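首页 产品手册 现场维护 固件下载 论坛 登录

分类:维护与校准 > 手持夹爪 > 指垫与标记块

手持夹爪成对使用时的装配、检查与日常保养

本页适用于成对使用的手持夹爪,左右各一只,由操作者握在手里采集动作,数据之后用来训练机械臂。文中以Ustov手持夹爪为准,采集程序为Ernex。Drarkness的旧款手柄接口不同,指垫可以通用,标记块不能通用,请另查旧款手册。

一、需要准备的东西

2.5毫米和3毫米内六角扳手各一把,无绒布,浓度75%以上的异丙醇,备用指垫四片,卡尺,一张打印好的标定板。标定板要贴在硬平板上,不要用夹子夹着软纸凑合,纸一弯,后面的误差全都不准。中强度螺纹胶可以备一小瓶,只用在标记块的固定螺丝上,指垫螺丝不上胶。

二、更换指垫

指垫是环形的黑色软胶件,磨损最快的是指尖内侧。看到发亮、起毛或者有横向裂纹就换。两片一起换,左右手最好同一天换,否则两只夹爪的夹持手感会不一样,操作者会不自觉地多用力。

1. 关掉手柄电源,等指示灯熄灭。
2. 手指完全张开,用2.5毫米扳手松开指根处的两颗螺丝,不必全部拧出。
3. 捏住指垫根部往外抽。抽不动时先在缝里滴一点异丙醇,等半分钟再试。不要用一字螺丝刀撬,塑料爪座会留下压痕,新指垫装上去就歪。
4. 擦净爪座的接触面,装入新指垫,指垫上的窄边朝指尖。
5. 两颗螺丝交替拧紧,拧到指垫不晃即可。拧得过紧会把指根压扁,空载闭合时指尖先碰到一起,中间反而合不拢。

装好后慢慢合拢手指,对着光看两片指垫之间的缝。缝应当上下均匀。若一侧先接触,松开那一侧的螺丝重新对正。

三、标记块的检查

标记块装在爪座后面,外面贴有黑白方形码,跟踪相机靠它算出夹爪的位置和朝向。左右两只的码不同,装反了程序不会报错,只会把左手的轨迹记到右手名下,回放时才看得出来。所以每次拆装之后都要核对编号,不要只看外观。

在Ernex里打开“标记状态”页,把左手夹爪单独举到相机前,应当只有左侧一栏变绿。右手同样做一遍。编号表在随机附带的卡片上,卡片丢了可以在下载页按物料号3393查到。

码面脏了用干的无绒布擦,擦不掉再蘸少量异丙醇,沿一个方向擦。反复来回擦会把黑色边缘擦毛,识别率掉得很快。码面翘边时不要用胶带压住,胶带反光,比翘边更麻烦,直接换整张贴纸。换贴纸之后必须重新标定。

四、握持和腕带

手握住手柄,食指放在扳机上,手腕保持自然伸直。腕带套过手腕后收到能插进一根手指的程度。太松的话,夹爪在手里会转,轨迹里会出现一种很小的高频抖动,容易被误认为是相机的问题。

两只夹爪都向前伸出,标记块不要被自己的小臂、袖口或另一只夹爪挡住。长袖衣服请把袖子卷到手肘。

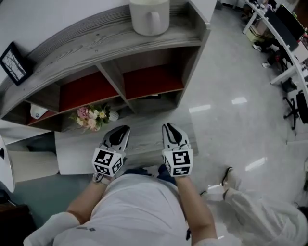
第18期 · 第31页

正式采集之前,先站到要操作的柜子前面空走一遍。双手在准备位置停两秒,再去够每一个格子,最后回到准备位置。空走时看“标记状态”页上的丢失计数,手伸进格子里时丢失最多,这是正常的,只要退出格子后一秒内恢复就可以继续。若退出后仍然丢失,先检查相机高度,再检查码面。

地面反光强的房间要多做一步:把相机曝光降一档,再看一次丢失计数。反光里的灯影有时会被当成码的白边,表现为位置突然跳开再跳回来。降低曝光后码面变暗,但黑白对比还够用,识别不受影响。拉上窗帘也有用,关掉顶灯一般没有必要。

五、标定

换过指垫只需做开合标定,换过标记块、贴纸或者摔过一次,就要做完整标定。

开合标定:在程序里选“行程”,按提示完全张开、完全闭合,各保持三秒,重复三次。张开时的读数应为88毫米,偏差超过1毫米就重做;重做后还是偏,用卡尺量一下实际开口。卡尺量出来是对的,问题在编码器零位,按“清零”再做一遍。卡尺量出来也不对,多半是指垫没有装到底。

完整标定:把标定板平放在桌上,夹爪对着板子从上、左、右三个方向缓慢移动,每个方向停留几处。整个过程大约十分钟。移动要慢,画面糊了的那几帧程序会自动丢掉,丢得太多会提示样本不足,只能重来。左右两只分别标定,不要同时进行。标定结果按手柄序列号保存,换一台电脑时要把配置文件一并拷过去。

六、常见问题

手指合不到底。先看指垫之间有没有碎屑,再看扳机回位弹簧。弹簧脱出时扳机会有一段空行程,打开手柄下盖把弹簧钩回去即可。

合拢时有咔嗒声。连杆销子缺油。在销子两端各点一小滴轻质润滑油,开合二十来次,把溢出的油擦干净。油沾到指垫上,指垫就要换,洗过的也会打滑。

左右轨迹有固定的距离差。通常是其中一只用了旧的标定文件。在配置页核对两只的序列号和标定时间。

回放时夹爪朝向慢慢偏。标记块螺丝松了。用手轻轻扳一下标记块,有晃动就拆下来,清掉旧胶,重新上螺纹胶,放置一夜再标定。

程序找不到手柄。先换线,再换接口。用分线器时请用带独立供电的,两只手柄同时接在无源分线器上会随机掉线。

七、保养周期

每天收工后擦码面和指垫,手指保持张开存放,闭着放一夜指垫会有压痕。每周四检查一次所有螺丝和腕带缝线,顺手做一次开合标定。每月给连杆销子上油。手柄长期不用时电量保持在一半左右,放回原装泡沫盒,上面不要压东西。

Sung转接座的用户注意:转接座会让标记块后移,完整标定之前要在配置页勾选“加长座”,否则指尖位置会整体偏后。拆下转接座之后记得取消勾选。

相关页面:指垫物料对照表;跟踪相机的安装高度;标定文件的备份与恢复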